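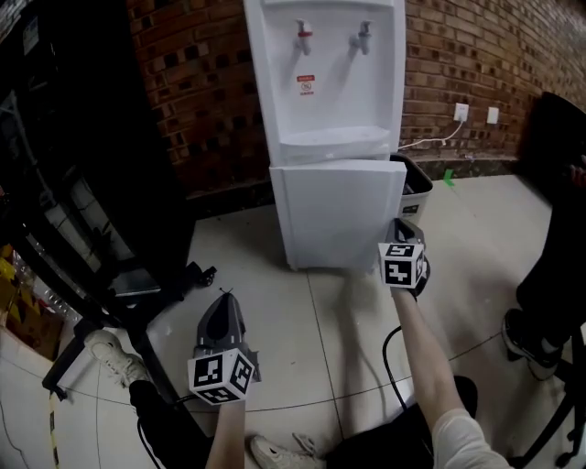
*Floor-standing dispenser with hot tap (red ring) at left and plain tap at right. Lower cabinet door slightly open.*

## Floor-standing water dispensers: placement and monthly care

These notes cover the common two-tap, floor-standing type with a cabinet in the base. Check the manual for your model before draining or descaling, as tank layouts differ.

### Placement

- Stand the unit on hard, level flooring. Tile is suitable. Carpet holds drips and can block air at the base.
- Leave 6 inches between the back of the unit and the wall unless the manual asks for more. On units with a rear condenser, a tight fit raises running time.
- Plug directly into a wall outlet. Do not use a power strip or a light extension cord.
- Route the cord along the wall, clear of the door swing and of any wastebasket kept beside the unit.
- Open the lower door through its full travel before settling on a position. A door that fouls a basket or a chair base will be left ajar, and the hinge takes the load.

### Lower door

A door that hangs open has one of four common faults: an obstruction on the sill, a weak magnet, a loose hinge screw, or a unit that leans forward. Check them in that order.

1. Clear the sill and wipe it. Grit on the latch side is enough to hold a light door off its catch.
2. Close the door slowly and feel for the magnet. If there is no pull in the last half inch, clean the strike plate. Replace the magnet if cleaning makes no difference.
3. Lift the free edge of the door gently. Vertical play means a hinge screw needs tightening. Use a hand screwdriver; the threads are usually cut in plastic and strip easily.
4. Put a level on top of the unit, front to back. Adjust the front feet until it reads level or leans very slightly to the rear.

Check the gap between the bottom edge of the door and the floor at both ends of the swing. Uneven tile can catch a door that clears when closed.

### Drip tray

Empty the tray weekly. Once a month, remove it and wash with warm water and dish soap. Wipe the recess behind it before refitting. Scale on a white tray shows poorly, so run a fingertip along the corners. If it feels rough, soak in one part white vinegar to one part water for 20 minutes, then rinse.

### Taps

Wipe the outside of each tap weekly with a clean, damp cloth. Use a separate cloth from the one used on the tray. For the outlet, use a small bottle brush kept for this purpose.

Switch off the hot tank and unplug the unit before working on the hot side. Allow two hours for cooling. Keep the red ring in place when cleaning; if it comes off, refit it before the unit goes back in service. Do not scrub the warning label or use solvent near it. Faint print on a label is reason to order a new one.

### Descaling the hot tank

Every 6 months in a hard-water area, once a year elsewhere.

1. Unplug the unit and let it cool.
2. Remove the bottle or close the supply valve.
3. Drain the tank through the rear plug into a bucket.
4. Refit the plug and fill with citric acid solution at the strength given on the packet.
5. Leave for 30 minutes with the power off. Drain.
6. Flush with clean water until there is no sour taste at the tap.
7. Confirm that water flows from the hot tap before switching the heater on. A heater run dry will trip its cutout or fail.

### Floor and baseboard

Wipe the floor in front of the unit when the tray is emptied. Look along the baseboard at the same time. A damp line at the wall with a dry tray points to the drain plug or, on plumbed units, the supply fitting. Unplug the unit and trace the leak before using it again.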